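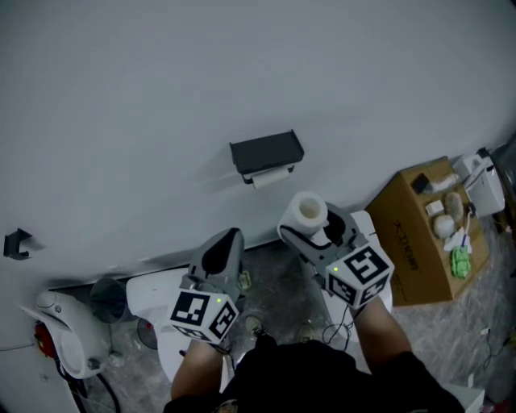 Climate Communication Group, Heat Warnings Team - Shared Notebook

Search this notebook Enter keywords Go

December, Sunday, started 2:15 in the afternoon

Continuing from the last entry. The open answers from the Cunder survey are now all in one table. We have some 600 of them, after removing the empty ones and the ones where the person only wrote a dash or "see above". I kept the "see above" answers in a separate sheet, because a few of them point to a real answer in the question before, and we may want to join them later.

The question was: "The warning says heat level orange. What would you do differently on that day?" I still think we should have asked about the night also. Many people answer about the night even if we did not ask, and they write about sleeping, windows, the bedroom under the roof. The code list has no good place for this. At the moment it goes under "home", together with curtains and fans, and I think it gets lost there.

Double coding, first round

We took a trial set of 100 answers and two of us coded them separately, without talking. Agreement was 70 percent for the main code. This is simple agreement, I did not calculate kappa yet. It is lower than I hoped and I want to write down where we differ before we discuss it on the next call, so the discussion does not change my memory of it.

The biggest group of differences is code 5, "no change". One of us used it each time the person says they would do nothing special. The other used it only if the person gives no action at all. So an answer like "nothing, I always drink a lot and stay inside in summer" is "no change" for one coder and "drinking" plus "staying inside" for the other. Both readings follow the codebook as it is written now. The codebook is the problem.

My proposal is to split it:
- no change, no action named
- no change, person already does the action (code the action also)

For the report to Nerkovmont the second group matters more. The regional office wants to know if the orange level tells people something new. A person who already keeps the curtains closed since June does not need the warning in the same way, and we should be able to count such persons apart from the ones who do not care.

The second group of differences is about other people. "I would call my mother" was coded as "contact" by me and as "care" by the other coder. Here I was wrong, I had the old version of the list open. Corrected in the table, old value kept in the column next to it.

The third group is jokes. "I would move to Norway." We both coded it but each time differently. I suggest that jokes get "other" and a mark in the comment column, and no more time is spent on them.

Costache

The word grouping in Costache ran through on the full table, but only after I changed the file to plain commas. With semicolons it reads every answer as one long word and gives no error message, it only finishes very fast. If it finishes very fast, look at the word count before you look at anything else.

It puts "fan" (for cooling) and "fan" (of a football team) in the same group, as expected. In our answers there is almost only the first kind. More serious is "water". Drinking water, watering the garden and going to the water are one group now. I tried with pairs of words and it was better for the garden but worse for the lake. I saved both runs. File names end with "single" and "pairs", please do not rename them, the script for the tables looks for these endings.

I would not use the groups as results. They are useful for finding answers that we coded in a strange way, for example an answer in the lake group which has only the code "home". I looked through the strange ones in the single run and found several of my own mistakes, all from the end of a long coding session. So shorter sessions from now on, also for me.

Wording of the warning

A thing for the discussion part. The Stadero version of the warning text, which went to the second half of the sample, says "Avoid physical effort in the hottest hours." The first half got the older text, "Stay indoors if possible." In the answers to the Stadero version many people give a clock time, like "I would cut the grass before breakfast" or "shopping at eight and not at noon". In the older version they write mostly about being inside in general. I have only read for this, I did not test it, and I knew which version I was reading. Someone should look at it with the version column hidden.

It is also possible that the difference comes from the mailing date. The two versions did not go out in the same week, and the second week was hotter. We noted this as a weakness when we planned it and it stays a weakness. The daily maximum temperatures for Cunder are in the weather folder, but the station is on the hill and the town is for sure warmer than the station in the evening. I would mention it in one sentence in the report and not try to correct for it.

5:40, after a break

Changed the codebook draft: "no change" is split as above, "night" is added as its own code under "home", with two sample answers each. The old draft is in the archive folder. I did not touch the coding of the trial set, apart from my "contact" mistake.

Still open:
- kappa for the trial set, before and after the new codebook
- second trial set, other answers, same two coders
- ask the regional office if they need the table by age group, they said yes in the meeting but it is not in the written request
- the translated answers: we code from the translation, but for short answers the original should be visible in the next column. At least one "stay cool" was "stay calm" in the original
- check how many of the "see above" answers can be joined

The shared table is locked until the call. If you need to add a comment, use the copy.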